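We use cookies to keep you signed in and to remember your settings. Accept / Manage choices

Went to a robot open day, how much of what I saw should I believe?

Posted 16th January by Soledad Contreras

My brother-in-law talked me into going to the Stalten open day over in Ustport. They had a two-armed robot called Zotari tidying a desk, and the sign said "household organizing." It had a tray of rolled-up neckties and some markers to deal with. I stood there for one full session and part of another. The man from Stalten talked the whole time and I couldn't work out whether the thing was doing this by itself or whether a person behind the partition was driving it. When I asked, he said it was "learned behavior" and moved on to the next visitor.

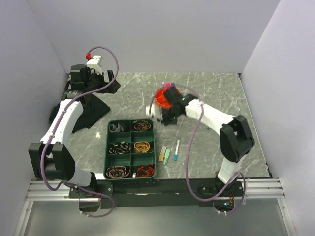

The right arm with the red cup, markers inside.

I run a small alterations shop and my back room is nothing but ties, ribbon and thread in the wrong boxes. They're taking names for a trial and the deposit is $200. I was annoyed by the sales talk but I did keep watching, so I guess it got me a little. Is this something a shop like mine could use, or is it a show? And what should I have asked?

2 answers

Mudassar Malik

Keep your $200.

I fixed packaging machines for a long time and I've been to plenty of these days. Your first question was the right one and he ducked it. Ask it again in writing: is a person controlling the arms at any point during the demo, yes or no. "Learned behavior" can mean it was trained from a person moving the arms, and that's fine, but it doesn't tell you who was moving them while you stood there.

Then look at the setup. Walls on three sides, arms bolted down, one tray, a handful of things on a bare tabletop. Your back room isn't like that and mine isn't either. I'd want to know what happens when the tray is turned sideways, or when you hand it a tie out of your own purse. Did anybody try that? If they won't let a visitor move one item, you've learned something.
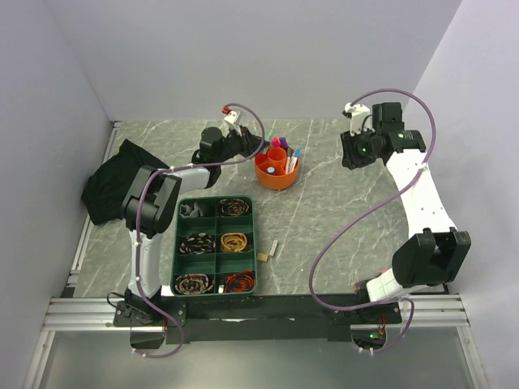
Photo: Soledad Contreras

Looking at your second picture, the ties are all coiled up in the tray already and there's a black cloth bunched up over on the left. Did you see it roll a tie from flat? Rolling a slippery tie is the hard part. Setting down one that's already rolled is a lot easier, and I'd bet your ties don't come in the door rolled. Same for the cloth. Did it fold that, or did it sit there the whole session? A still picture won't tell me either way.

Stuff to ask them:

How many tries out of 10 does it finish without someone reaching in?
Who pays when it drops something or snags silk?
What does it cost after the trial? The one I was quoted at a Ghauri show in August was $120 a month just for "support," on top of the machine.

Also get the deposit terms on paper. If it's not refundable, walk.

Zubaida Kazmi

I was at the same open day, different session I think. Agree with most of the above, but I'll say it wasn't all smoke. The woman running ours, Shamim, was pretty straight with us. She said it was slow and that they reset the table by hand between sessions. I didn't think to ask about somebody driving it, so no help there, sorry.

What bugged me was the "household" sign. My desk has a lamp, mail, a cat and old coffee on it. I'd buy a divided tray and one of those round pen holders and do it myself on a slow afternoon. If you do put your name down, ask them to come see the back room first.

Comment from Soledad Contreras: Thanks both. No, I never saw it roll one from flat, but I wasn't there from the start. I emailed them the yes or no question. Usman Jafri from their office wrote back with a brochure that says 2000 hours of training and nothing about who's at the controls. Holding on to the deposit for now.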